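Brustis: a folder of everyday tabletops

README, September edition

Welcome! Brustis is a picture collection about tables and the things people do on them — sorting, folding, laying out, clearing away. Kalkidan Demissie and I started it for a class on tidying small spaces, and it has grown into something I open most mornings with my tea (usually for much longer than I meant to).

What you get

249 pictures in the main folder, plus 30 in a side folder called "bare", which holds close views of tabletop with nothing being sorted. Please don't skip the bare ones! They are lovely for comparing surfaces, and Juwita Setiawan used them to build the colour chart in chart.csv.

How it is arranged

One folder per table. Each has a notes.txt giving the finish, the colour and any tape on the top. Tape colour gets its own line, so you can look up "blue" and find every table that has it. Shadows are noted too, as "soft" or "sharp", and so is the side where the light falls off.

Known gaps

Bereket Ayele is still checking the notes for 69 pictures, mostly patterned tablecloths, where two of us wrote down different colours. Go by the later note if they clash. Round tables are thin on the ground and we would love more.

Using it

Teaching, drawing practice, your own experiments — all fine. Please mention Brustis by name and keep notes.txt with the pictures. Corrections go to Adanech Mamo, who reads them on Mondays.
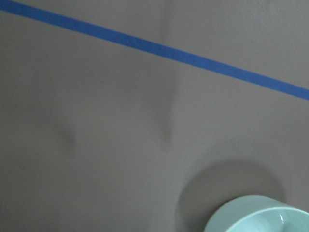 If you send a new table, please add its notes.txt in the same layout as the others, with the finish on the first line and the colour on the second.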